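Itarthorpe Basket Sorting Set

README, last revised July 2025

Contents

This folder holds recordings of small household and workshop items being put into baskets and taken out again on a tabletop. The set covers the items, the baskets, and the order in which things were moved. It was put together at Itarthorpe for people who study how everyday objects get stored and tidied.

There are 64 sessions. Each session has its own folder with the recordings, a short text file of notes, and a list of the items used.

Items

The items are the kind of thing that ends up in a drawer by the door: tape rolls, plugs, cable ties, lids, sponges, clips, small boxes. Most were bought new. A smaller group came from the Grustanholm storage room and shows some wear. Nothing in the set is sharp, and nothing contains liquid.

Item names are in items.txt, one per line. The name is the one used in all the notes, so a "lid" is always a "lid" even when it came off a jar. Color is given as a plain word. Dark gray and black are listed separately, but they are hard to tell apart in some recordings, and the two labels should be treated as one if color matters to your work.

Baskets

All baskets are plastic with open tops. They are named by color in the notes. The basket may stand in any part of the table and is not fastened down, so it can shift during a session. Its starting place is written in the notes as left, right, or middle, with near or far added.

Session types

Fill: items start on the table and go into the basket.
Empty: items start in the basket and go onto the table.
Swap: items go from one basket to another. These sessions use 2 baskets.

No session has more than 6 items. The item list gives what was set out at the start. It does not say where each item ended up, so check the last part of the recording for that.

Known problems

Items at the bottom of a basket are often hidden by the ones on top. The notes do not mark when an item is hidden.
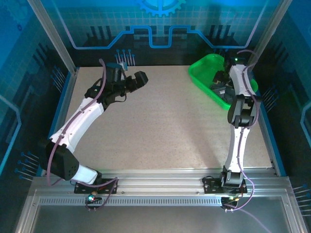
Two sessions have no item list. They are kept in the folder named partial and should be left out of any count of items.

Early notes from February use "bin" for "basket." We changed most of these but may have missed a few.

Splits

The Laaksonen split keeps all sessions with the same items together. The Wititz split goes by session type. File lists for both are in the splits folder. Use one or the other, and say which one in your write-up.

Changes

Fixed spelling in items.txt. Moved the sessions without item lists to partial. Added the Wititz split.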